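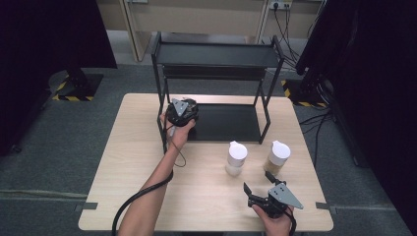
Section 3: Setting Up the Scoreboard Controller

This section covers first-time setup of the Flirkport scoreboard controller at a football field or multi-use stadium. Read it through once before you start. Setup needs two people, one in the press box and one on the field where the whole board can be seen.

Before you begin

You will need the controller, its power supply, the data cable, the operator key, and the board number printed on the door of the scoreboard cabinet. If your board was installed before the 2000 model change, it has a round data socket and you will also need the adapter from the spares bag. Boards with a square socket connect directly.

CAUTION: Only a licensed electrician may open the scoreboard cabinet. Nothing in this section requires the cabinet to be open.

3.1 Connecting the controller

1. Turn off the scoreboard at the breaker.
2. Set the controller on the press box counter within reach of the operator's seat. Leave a hand's width clear behind it for air.
3. Plug the data cable into the port marked BOARD. Push until the collar clicks.
4. Run the other end to the wall plate and tighten both thumbscrews by hand.
5. Connect the power supply to the controller, then to a grounded outlet.
6. Turn the breaker back on and wait for the board to finish its lamp check. Every digit shows 8, then goes dark.
7. Turn the operator key to RUN.

NOTE: If the controller shows E-316, it cannot find the board. Check the thumbscrews at the wall plate first. A loose plate is the usual cause at stadiums where the cable run was extended during a renovation.

3.2 Entering the board number

1. Press MENU, then select Board.
2. Type the board number and press ENTER.
3. Check the model name on the display. Single-sided boards show as Calvo. Boards with a message panel show as Otance.
4. If the name is wrong, press CLEAR and type the number again. Do not go on with the wrong model selected — the clock will run, but down and distance will appear in the wrong windows.

3.3 Choosing the game rules

The controller ships with high school football loaded. Youth and college settings are under MENU, Rules.

1. Select the level of play.
2. Set the quarter length in minutes.
3. Set the halftime length. Homecoming games often run a longer halftime, and this can be changed before any game without affecting the saved settings.
4. Set time-outs per half. The factory value is 3.
5. Choose whether the horn sounds by itself at the end of a quarter. Many officials prefer to have it off and signal the end of play themselves. Ask the referee before kickoff.
6. Press SAVE.

3.4 Testing from the field

Have the second person stand at midfield with a radio or phone.

1. Add one point to HOME, then one to GUEST. Confirm that each shows on the correct side.
2. Start the clock, let it run for a few seconds, and stop it. The board and the controller must match.
3. Step through downs one to four.
4. Move the possession arrow both ways.
5. Sound the horn once. Warn anyone on the field beforehand.
6. Hold CLEAR until all digits return to zero.

If HOME and GUEST are reversed, do not swap any cables. Go to MENU, Board, Sides and select Flip. This is common where a club has moved its home bench across the field.

3.5 Play clocks

Skip this part if your field has no end zone play clocks. Each play clock has its own radio receiver, set at the factory to channel 338. Both clocks and the controller must be on the same channel. To change it, see Section 5.

NOTE: At stadiums with two fields, such as Tetodcombe, each field must use its own channel. Otherwise, starting one play clock will start the clocks on both fields.

3.6 After setup

Turn the key to OFF before unplugging anything. Write the board number and rule settings on the card inside the controller lid, and keep the spare key somewhere other than the press box.

Section revised 2022-10-10 by Seul-gi Oh. Replaces the April issue.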